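How to Prepare Dark Garments for Donation to the Winter Clothing Exchange

Fisum Community Resource Center
Posted 17 Sep 2021

The Winter Clothing Exchange accepts coats, sweaters, jackets, trousers and other warm items from residents each fall. Items are sorted in the Cloutier Street annex and offered to families at the start of December. This guide explains how to prepare black, navy and other dark garments, which require more care than lighter clothing. Residents donating light-colored items only may follow the general guide available at the front desk.

Before you begin

You will need a clean table, a lint roller or clothes brush, a white towel or sheet, a bowl of cool water, mild liquid detergent, and one paper tag for each garment. Tags may be collected from the annex at no cost. Please work in daylight where possible. Stains on black cloth are difficult to see under a single ceiling lamp.

Step 1. Empty and fasten

Check all pockets, including inner pockets and any small pocket inside the lining. Remove pins, badges and dry-cleaning labels. Close all zippers and fasten the top button. Detachable hoods and belts should be fastened to the garment. Loose belts are frequently separated during sorting and cannot be matched afterward.

Step 2. Inspect the surface

Lay the garment flat, front side up. Look first at the cuffs, collar, elbows and hem. Turn it over and repeat. Then hold the fabric up to a window to find thin areas and moth holes. A garment with one small hole along a seam may be donated if the hole has been closed. Garments with holes in the body of the fabric should be placed in the textile recycling bin instead.
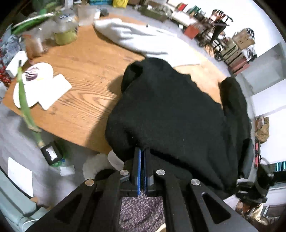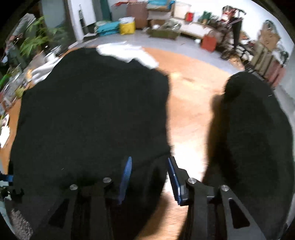
Reading time: 3 minutes

Step 3. Test for loose dye

Dark dye that has not been fixed can ruin the other contents of a donation bag. Dampen a corner of the white towel with cool water and press it against an inside seam for one minute. If color transfers to the towel, wash the garment separately and test again. If color still transfers after the third wash, place the garment in its own bag and write DYE on the tag.

Step 4. Wash or air

Follow the care label. Where the label is missing, use the following general rules.

Cotton and cotton blends: machine wash in cold water, inside out.
Wool and knitted items: hand wash in cool water with a small amount of detergent. Do not wring. Press the water out between two towels and dry flat.
Padded jackets: gentle cycle, with two washes' worth of space in the drum. Dry fully before packing, as damp filling develops an odor in storage.
Leather and imitation leather: wipe with a soft cloth and air overnight. Do not machine wash.

Scented products, including fabric softener and dryer sheets, should be avoided. Several of the families we serve have reported skin reactions.

Step 5. Remove lint and pilling

Brush in one direction only, from the shoulder toward the hem. Use short strokes on knitwear. Pilling may be removed with a fabric shaver on its lowest setting. A razor blade should not be used.

Step 6. Fold and tag

Fold sweaters in thirds and place the arms behind the body. Fold jackets once across the waist. Write the size, the type of garment and the main fabric on the tag, then attach it with string through a buttonhole or label loop. Safety pins are not accepted.

Step 7. Pack and deliver

Use clear bags where possible. Each household may bring up to 13 garments per visit. Larger donations, such as those from workplaces, must be arranged in advance with Deok-su Song at the annex desk. Last year the Exchange received almost 100 dark coats in a single afternoon, and a number had to be returned for lack of hanging space.

Items not accepted

Underwear, swimwear, single gloves, school uniforms bearing a crest, and any garment that has been recalled by its manufacturer.

Questions

Questions about fabric care may be directed to Mebrat Alemayehu, Textile Coordinator, Room 59. Printed copies of this guide are available in large type on request.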